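Hard Water Spots, Cloudy Glasses and Other Kitchen Annoyances

Quick one today, I have a pot on. Got a pile of messages after the kettle post so here's everything I know about hard water, in no order at all.

Cloudy glasses first. Two kinds of cloudy. One is mineral film, comes off. The other is etching, tiny scratches in the glass itself, doesn't come off, ever. Test it: dab of white vinegar on a paper towel, rub one patch, rinse. Clear patch = film. Still foggy = etched, use it for toothbrushes.

If it's film, soak in warm water and plain white vinegar, half and half. Fifteen minutes. Soft cloth, rinse, dry right away. Skip this on anything with a gold rim or painted decoration. I lost the rims on my good Wellis tumblers that way and I'm still mad.

Drying matters more than washing. Air drying is where the spots come from -- the water goes, the minerals stay put. Flat woven cotton towel, the old thin kind. Terry leaves fluff. And no fabric softener on dish towels!! It leaves a coating and then they just push the water around. 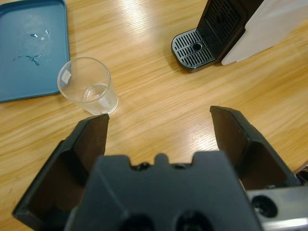
Same goes for the table. A wet glass left on wood overnight will give you a ring. White ring means moisture in the finish, usually fixable. Dark ring means it got down into the wood and you're looking at sanding. For a white one, lay a clean dry cotton cloth over it and go over that with an iron on low, no steam, few seconds at a time. Lift, look, repeat. Try it somewhere hidden first. My mother used mayonnaise and left it on for an hour, which also works but the table smells like a sandwich.

Kettle again. Fill halfway, equal parts water and vinegar, boil, switch off, leave it an hour. Pour out, rinse, boil plain water twice and toss it. Citric acid is better if you hate the smell. 2 tablespoons to a full kettle, the powder from the canning aisle. I buy the Hastota tub, any of them will do.

Faucet crust: vinegar-soaked rag, rubber band, half an hour. Not on brass or anything with a fancy finish, check what you've got. Old toothbrush for the little holes. Same idea for a shower head, tie a sandwich bag of vinegar around it, but don't leave it all night like some sites say. Mine went dull.

NEVER vinegar on marble or other natural stone. It eats it. Dish soap and water for stone, dry it off, done. And never vinegar anywhere near bleach, not even the same bucket on a diferent day unless you rinsed it properly.

Dishwasher. Run the hot tap at the sink before you start it so it isn't filling with cold. Clean the filter, most people have never had theirs out. Rinse aid, yes, every time. Glasses shouldn't touch each other on the rack, the rattling is what chips the rims. If your machine has a salt compartment use dishwasher salt only, not table salt.

Someone asked about those filter pitchers. I have a Zoltora, had it since 2000-something, fine for tea. Cartridge gets changed when the water starts tasting like the tap again, so probably too late. Ene makes one that fits in the fridge door but the lid drives me nuts.

Last thing, stuck glasses. Two stacked tumblers that won't budge: cold water in the top one, stand the bottom one in warm (warm, NOT boiling, it'll crack). Wait a minute, twist gently. A drop of oil round the join if they're stubborn. Then stop stacking them, I say this to myself mostly.

Pot's boiling over. Stove top tips next time, I geuss.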